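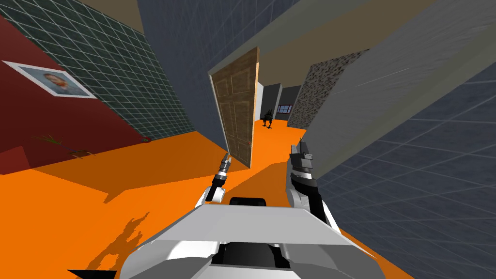 My build started in a shared workshop in Wusthorpe, with a two-arm robot on wheels that I wanted to finish before winter. Tonight I will speak mostly about the simulator, where I spent more evenings than with the screwdriver. We called the project Prevska. The first test room was gray and flat, and I learned very little in it. So I made a house with an orange floor, a red wall with a portrait on it, green tiles, and one wooden door that stands open to a hallway. The door is the whole subject of this talk. (Pause. Let people look.)

**Why a door**

At home I have 12 doors and none of them opens the same way. A door is wide, it moves on a hinge, and it takes away the space you planned to use. For a robot with two arms it is also a question of where to keep the elbows. Ask the room: who has hit a door frame with their own machine? Wait for hands.

**The first mistake**

I planned the path for the base only. The arms were simply "on top". In the log from August you can find 1,677 contacts, and most of them were between an arm and the edge of the door. The base itself was fine each time, so my score said the run was good. Explain slowly: the score was wrong, the robot did what I asked.

After this I gave each arm its own safe zone, 10 centimeters wide on all sides. It sounds like a lot. In a narrow hallway it is too much, and the planner refused to go in. I still don't have one number that works everywhere – I change it near the door and change it back after. 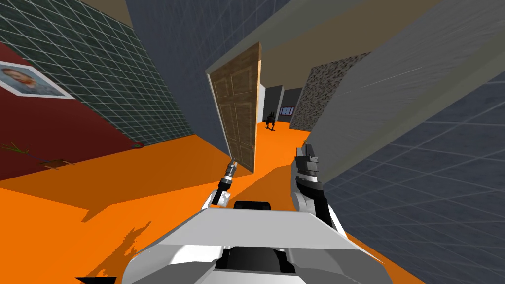 The safe zone also depends on which arm is closer to the hinge. On my machine the two grippers are not held at the same height, and for a long time I used the same shape for both. Please don't do this. Measure each arm in the pose in which you will really drive.

**The tilted view**

Some people will ask why the room leans so much. Say it before they ask: straight walls in the view are not needed for the planner. It works from the floor plane. For human eyes it is tiring, so I take a break after a few runs.

**Small things on the floor**

Next chapter of the work. I put little objects near the walls, a twig for example, and the planner does not see them at all. Mikkelsen, the open planner I use, ignores everything below a set height. I have to lower this limit and then test again. No result yet, say this clearly.

**Numbers, if there is time**

- More than 4,000 runs until now, all on one old desktop
- Same start position, small change in door angle each time
- Real robot: only driving with the arms folded

Last slide is the parts list. The wheels are from Wolley, and the file with the arm shapes is in the workshop folder. Questions – repeat each one into the microphone before I answer.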